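Gripper keeps slipping on the gear task – is it us or the arm?

Posted 15 October 2024 by mudlark_tech

Hi all, first time posting so sorry if it's in the wrong bit. I help run an after-school robotics club (mostly 12 to 14 year olds) and we've entered the Govden Challenge, the one where your arm has to take gears off a stand and put them back on in the right order. The regional is in March, so we've got time, but not loads of it given we only meet once a week.

We're using a Matevero arm with the standard two-finger gripper and the wrist camera. The kids wrote the code themselves and I'm dead proud of them, but we've hit a wall. Putting a gear on goes all right. Taking it off is a nightmare. The fingers close on the rim, the arm starts to pull, and then it either slides off the teeth or tips the gear so it jams on the shaft. Last session we ran it 77 times (they kept a tally on the whiteboard) and it was still hit and miss by the end.

Things we've tried – more grip force, less grip force, going slower, wiping the fingers with a damp cloth, rubber bands round the fingers. The rubber bands helped for one go and then pinged off across the hall. Half the club now thinks we should buy new fingers from Fetard and the other half thinks the camera is finding the middle of the gear wrong. I honestly can't tell. Any ideas before I spend the club's money?

2 answers

tinribs wrote:

Buy the Fetard ones. We did and never looked back. Make sure you get the soft ones, the hard ones are rubbish.

pottingshed77 wrote:

Hold off on buying anything! We did this same challenge last year with the Tamihana club and lost weeks to something very like it, so let me save you a bit of grief.

First thing is to find out whether you're pulling straight. Take the power off, hold the gear by hand and draw it off the shaft slowly. If it comes away sweetly when you do it dead straight and sticks the moment you lean a bit, then your fingers are probably fine and it's your angle. Ours was 5 degrees out, which doesn't sound like anything, but on a big gear it's plenty. We'd set the wrist up by eye (I know, I know) and then spent ages blaming the grippers.

Then do the camera. Get the kids to save a still every time the arm stops in front of the gear, just before the fingers close, and put a dot on it where the code thinks the middle is. Print a few off if you can, they spot things much quicker on paper. We found our dot wandering all over the shop. We'd told it to look for the biggest blob of red and take the middle of that, and any shine from the lights knocked a chunk out of the blob and dragged the dot sideways. Turning off the lights at our end of the hall did more for us than a fortnight of fiddling with the numbers. Later on we changed it to look for the dark ring round the shaft, and that was a proper fix.

As for grip force, I'd put it back to whatever it was at the start and leave it there until the other two are sorted. We had ours up at 600 in the settings at one point and all it did was squeeze the gear out like a bar of soap. If you change three things at once you'll never know which one did it, and the kids will each be convinced it was theirs.

One more – back off by 2 mm after the fingers close and before you pull. It lets the gear settle. I can't tell you why it works, but ours stopped jamming.

mudlark_tech replied:

Oh this is brilliant, thank you so much! We set the wrist by eye as well, so that's next session sorted.

Our code does the biggest blob thing too, and I'd never thought to question it. I've just gone back through the stills from the wrist camera with your message open next to me, and I feel a bit daft. On our red gear there's a great splash of white glare just below and to the right of the hub, and it fades out towards the bottom rim, so the blob must be missing a fair old bite on that side. The black ring round the shaft is lovely and crisp though, even with the rest a touch blurry, so I reckon we'll go straight to looking for that. The blue gear sits behind the red one and pokes out at the left and the top right, and one of the girls has already asked if that could confuse things as well – any thoughts on that? I'll put one of the stills up so you can see what we're dealing with. 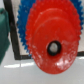
Contact us | Community rules | © 2024 | Back to top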